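Washing caps and sun hats without wrecking them

Every June I get the summer hats down from the top of the wardrobe and every June I find that I put at least one of them away dirty. You know the sort of thing: a tide mark round the inside band, a greasy patch on the peak where it gets grabbed, suncream everywhere. For years I either ignored it or slung the lot in the machine at 60 with the towels, and I have the shrunken, bobbly evidence to prove it. (One cap came out small enough for a teddy. It now lives on a teddy.)

So this is how I do them these days. I'm no expert, I've just ruined enough hats to have opinions.

First, find out what the peak is made of

Old caps often have cardboard in the peak and cardboard does not like a bath. Flick it with your fingernail. A hollow, papery sort of knock usually means card, and a duller sound with a bit of spring in it usually means plastic. If it's card, you only ever sponge that cap, never soak it. If you can't tell, treat it as card and be patient.

Then check the colour. Dab a wet white cloth somewhere inside, hold it there for a minute and see what comes off. Reds and dark blues are the worst for this. I had a navy one from a Grevura garden centre promotion that turned a whole washing-up bowl the colour of ink, and it wasn't even the hat I was trying to clean!

The sweat band

This is where nearly all the muck is, and if you only have ten minutes then just do this bit. I wet the band with cool water, rub in a little washing-up liquid with an old toothbrush and leave it while I have a cup of tea. For a really yellow band I mix bicarbonate of soda with enough water to make a paste, smear it on and give it half an hour. Rinse it well. Any soap left in there will itch like mad the first hot day you wear it.

Please don't use bleach. It goes for the stitching, and on white cotton it can leave the sweat marks yellower than when you started.

Washing the whole thing

If the peak is plastic and the colour's fast, fill the sink with cool water and a small squirt of something mild. I use Sosico wool wash because there's always a bottle under my sink, but baby shampoo does just as well. Push the cap under, swish it about, leave it for 20 minutes and swish again. Don't wring it. I roll mine in a towel and press down on it with my forearms, like making a very boring Swiss roll. 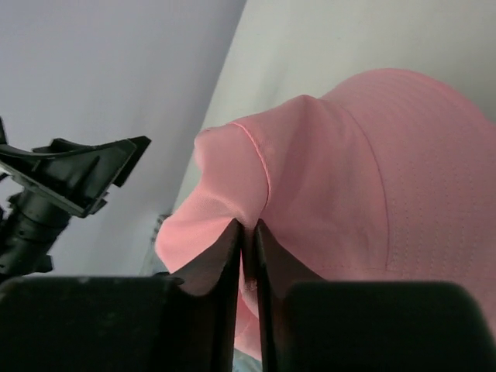 Drying matters more than washing, if you ask me. A cap dries in whatever shape you leave it, so you want something round inside it. A small mixing bowl turned upside down is perfect, or a scrunched-up tea towel if all your bowls are in use. Pull the seams straight with your fingers while it's damp, smooth the peak to the curve you like and put it somewhere airy out of the sun. Not on the radiator, and not in the tumble dryer, not even on the cool setting. I peg straw hats nowhere at all, they just sit on a big jar on the landing.

About the dishwasher. People swear by it and I did try it once, top rack, no tablet. The cap came out fine but smelling faintly of lasagne, so I haven't been back.

Suncream marks

These drive me up the wall. Water on its own does nothing, you need to shift the grease first. Cover the mark with cornflour, leave it overnight and brush it off in the morning, then go in with the washing-up liquid. You may need to do it twice. My friend Svenja Voß uses chalk from the children's blackboard for the same job and hers come up lovely, so try that if you're out of cornflour (white chalk only, obviously).

Getting creases out

A cap that's been squashed at the bottom of a beach bag can usually be saved. Boil the kettle, hold the cap in the steam at a sensible distance for a few seconds and ease the dents out from the inside with a wooden spoon. Keep your hands out of the steam! Then back on the upside-down bowl until it's completely cool. I keep a little Drostwood travel steamer for this now, but I managed with the kettle for years.

Putting them away

Clean first, always, because marks you can't see in September will be brown by spring. Caps stack nicely one inside the next if you don't push the backs in. Straw hats go upside down on their crowns with tissue stuffed in, otherwise the brim takes the weight and goes wavy. I use a shoebox for the caps and an old hat box for the rest, and I tuck a bit of cedar in each one for the moths.

Felt hats are a whole other matter, and I'm still arguing with mine. A soft brush, always going the same way, is as far as I've got.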